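Wodden folding craft table, white - six months in

Quick one, on my lunch. Bought this in October for the back room, replacing the old pine desk that finally gave up at the joints. Paid 171 for it from Grillach, delivery included. Listing says Wodden, box said Ingvarsson, manual says both. Same company? No idea. Customer service answers to either.

Who it's for

I sew. Mostly bags, some curtains for people in Trorkville who find me through my sister-in-law Elínborg Snorradóttir (she has the fabric store, talks me into things). So I need flat, big, and something I can get out of the way when we have guests. Not fancy.

Putting it together

Fine. Took an evening, mostly because I put one leg bracket on backward and had to undo it. The drawings are tiny and step 4 shows the bracket from underneath with nothing to tell you that. Allen key in the box is soft junk, use your own. All the screws were there plus two extra.

Heavier than it looks. Get someone to help you flip it. Kolbrún from next door did mine and she was not thrilled.

Height

One height only. For standing and cutting it's good, my back is much happier. For sitting at the machine it's a bit too high with my regular chair, ended up buying a taller one, so add 50 to the price in your head. Wish they'd mention this. Adjustable feet at the bottom are for uneven floors, they won't get you any real height.

The top

Best part. Matte, so no glare from the ceiling light, and chalk shows up when I spill it, wipes right off. Pins don't scratch it that I've noticed. A rotary cutter WILL mark it, use a mat. Ask me how I know. Small line near the front now, you feel it more than see it.

Hot iron - don't. Manual says no and I beleive them.

Coffee ring came off with dish soap. Blue marker did not, not all the way. Rubbing alcohol got it down to a faint shadow and I left it there.

Corners are rounded. Thought this was a style thing but I've walked into the old desk enough times to appreciate it. Fabric doesn't snag on them either when you're dragging a big curtain panel across.

Wobble

Some. With the machine going full speed on heavy canvas it moves, you can see the thread spools shake. Tightened all the bolts after the first few weeks and it got better. If you quilt all day I'd look at somthing with a crossbar. For normal stuff it's ok.

Depth

Deep enough to keep things along the back and still work in front. I had a pegboard before and hated it, everything fell off. Baskets at the back are so much easier, one bigger, one shallower.

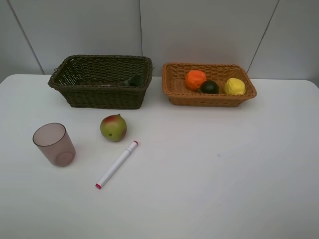 Folding

Legs lock with a little slide catch. Stiff at first, loosened up. One of them pinches so watch your fingers. Folded it goes behind the door, just. Measure first!! The depth when folded is more than the listing says, mine is nearly a hand's width thicker than I planned for.

Would I buy again

Yes at 171. Saw it go up before the holidays and at that price no, get a solid one. Four stars, one off for the height and the drawings.

Edit 8 Feb 2026: catch on the left leg replaced free, came in the mail in a week, didn't have to send the old one back. Still four stars.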